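Hi! I'm Beatriz Seixas, and I look after a two-armed robot at the Skidedside Workshop. Kids who visit always ask me what the robot does. Hardly anyone asks what I do, so today you get my side of it!

Our robot has two arms. We call the pair of them Genen, like they're one person, which I guess they are, kind of. The arms share one rail at the front of a table, and both have a gripper at the end. A gripper is a robot's hand. Ours have just fingers that squeeze together. No thumb, no fingernails, no knuckle cracking.

So what does looking after Genen mean? Mostly it means checking small stuff over and over.

I start with the fingers. Put your pointer fingers side by side with the tips touching. Easy, right? Now pretend one of them is 3 millimeters longer. Try picking up a sheet of paper like that! The paper twists, or it slips away, and you get grumpy. (Genen doesn't get grumpy. I do.) I look at the tips up close for chips and fuzz and worn edges, and I wipe them with a cloth.

Next come the cables. Cables carry power and messages, a little like the nerves in your arm. When an arm reaches way out, its cable has to reach too, so we leave big floppy loops. Too tight and it could get yanked. Too floppy and it could snag on something. My friend Despina Matei taught me to move the arm super slowly to every corner of the table and watch only the cable the whole time. It's so hard not to watch the hand!

Then there are the bolts. I have a list with 12 of them on it and I check every one, even when I'm hungry.

My favorite part is the reaching test. Flat things are really tricky for robots. A cup sticks up and says "grab me!" but a thin white strip lying on a table barely sticks up at all. The fingers have to come down to just the right height, one on each side. Too high and they pinch air. Too low and they bonk the table. So I put out paper and cardboard and an empty frame, and we practice.

A camera near the hand sees the tips up close, and another camera watches the whole table. I need both, the same way you look at your shoelace and also at where you're walking.

Want to try it at home? Lay a ruler flat on a table and pick it up with two pencils, one in each hand. No cheating with your fingers! My best is 8 times in a row.
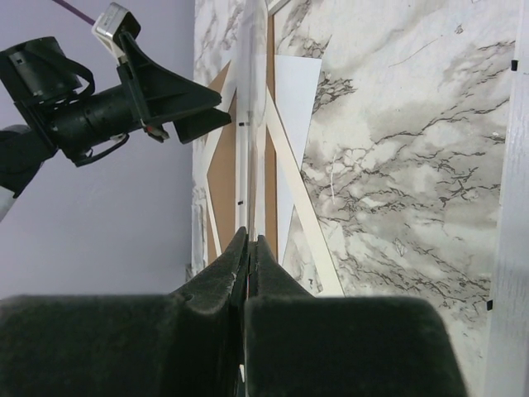
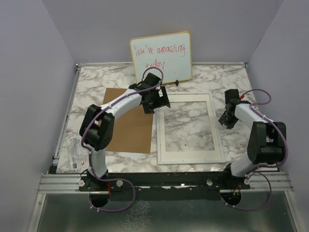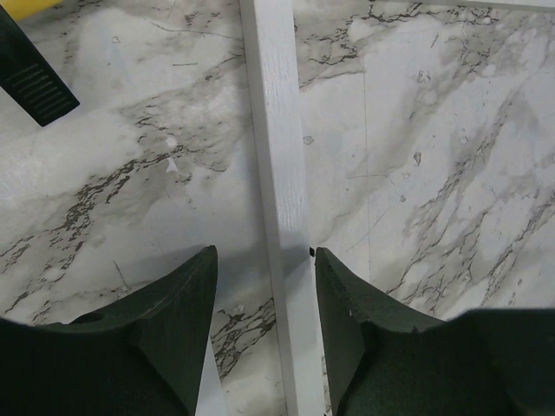
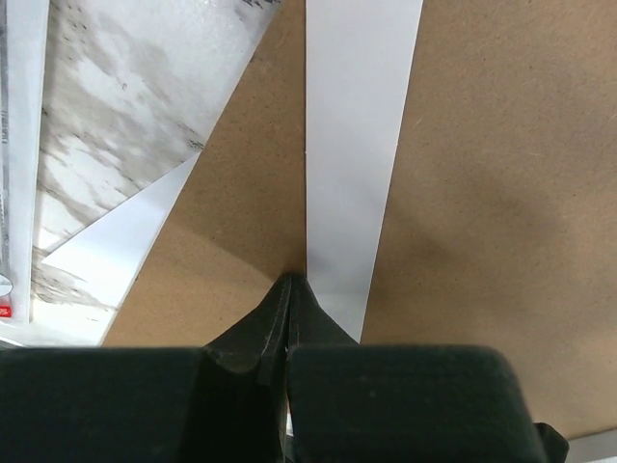 Filed under: Robots and Machines / How We Look After It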